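Grultum Clear Acrylic Sheet, cut to size

Item no. 1357
Sold by Dinus Plastics, Crenshaw warehouse
In stock - ships in 7 business days

Clear cast sheet for shelves, sneeze guards, picture glazing, table covers, shop jigs. Cut square on the panel saw. Edges come saw cut unless you pay for polish. Paper mask both sides on new stock, leave it on till you're done drilling.

Please measure twice. Cut pieces can't come back, Yolanda Kapoor at the order desk will tell you the same thing. If your opening is out of square send us the smallest width and the smallest height and we cut to those.

Polished edge adds 20 percent. Flame polish only, no beveling at this time (Soledad is asking the shop, maybe in May).

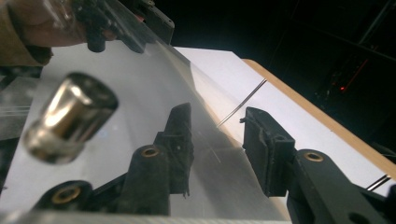

Clear sheet with the masking off. Faint scratches and streaks show up in the reflections.

Offcuts and seconds

Item no. 1113. Same material, lower price. Sizes vary, no choice of size, no holes. Scuffs are to be expected and we don't sort for them. Good for practice cuts, drawer dividers, paint palettes. Light scratches come down with Edereck plastic polish and a soft cloth - deep ones you can feel with a fingernail mostly dont.

Cleaning

Mild dish soap, lukewarm water, microfiber. Blot, don't rub. No window cleaner with ammonia, no alcohol, no paper towels. Had a customer do a whole reception counter with glass spray and it crazed at every screw hole. Not covered.

Drilling

Use a plastic bit, slow speed, scrap board clamped behind. Let the bit cool between holes. Go oversize on the hole so the sheet can move when the room heats up. Tighten screws by hand, back off a quarter turn.
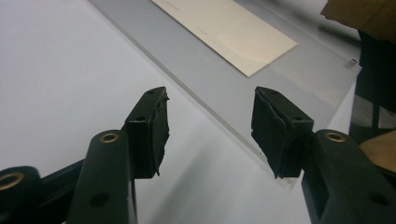 Shipping and pickup

Small panels go out flat between cardboard. Big ones go on a pallet, freight quoted seperately. Check the corners before you sign. Chipped corner - write it on the slip and send a photo the same day.

Pickup at the side door, ask for Vicente Insaurralde. Bring a blanket. We don't tie loads down for you.

Prices on this page good from Monday, February 4, 2019. Trade accounts call Setareh Bagheri for the list.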